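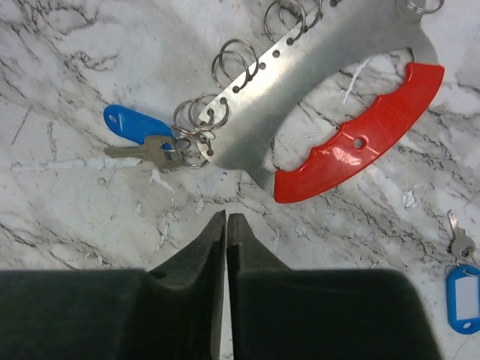
Fig. 4. Pieza de acero cepillado sobre mármol blanco veteado.

4. Preparación de la partida (modo campaña)

Antes de empezar, asegúrese de haber separado las 600 cartas de Skanex por el color del reverso. Si ya las ha barajado todas juntas, vuelva al apartado 3 y resérvese la tarde.

4.1. Despliegue el tablero de Karakaya con el puerto orientado hacia el jugador de más edad. Si hay discusión sobre quién es, empieza el que menos proteste.

4.2. Coloque 20 fichas de grano en el almacén y 30 de sal en la aduana. Las fichas de grano y las de sal se parecen mucho. Lo sabemos.

4.3. Cada jugador elige una casa comercial y toma su tablilla, cuatro mercaderes y un préstamo. El préstamo es obligatorio.

4.4. Sitúe el marcador de año en la casilla 1526. La campaña comienza siempre en junio, mes en que el paso de montaña queda abierto.

4.5. Baraje el mazo de Rumores y ponga tres cartas boca arriba junto a la aduana. Una de ellas suele ser falsa; no la retire.

NOTA: Con dos jugadores, devuelva a la caja las cartas marcadas con un ancla. Con cinco, añada la expansión Kandum o pida a alguien que haga la cena.

PRECAUCIÓN: No despegue los sellos del sobre B hasta que el cuaderno lo indique. El adhesivo no admite arrepentimientos, y Skillow no repone sobres abiertos «por accidente».

4.6. Lea en voz alta el prólogo (página 2 del cuaderno de campaña). Puede saltarse la genealogía —casi todo el mundo lo hace—, pero anote el nombre del gobernador: se le preguntará por él en el tercer capítulo.

4.7. Entregue el sello de capitán al primer jugador y pase al apartado 5, «Fase de impuestos».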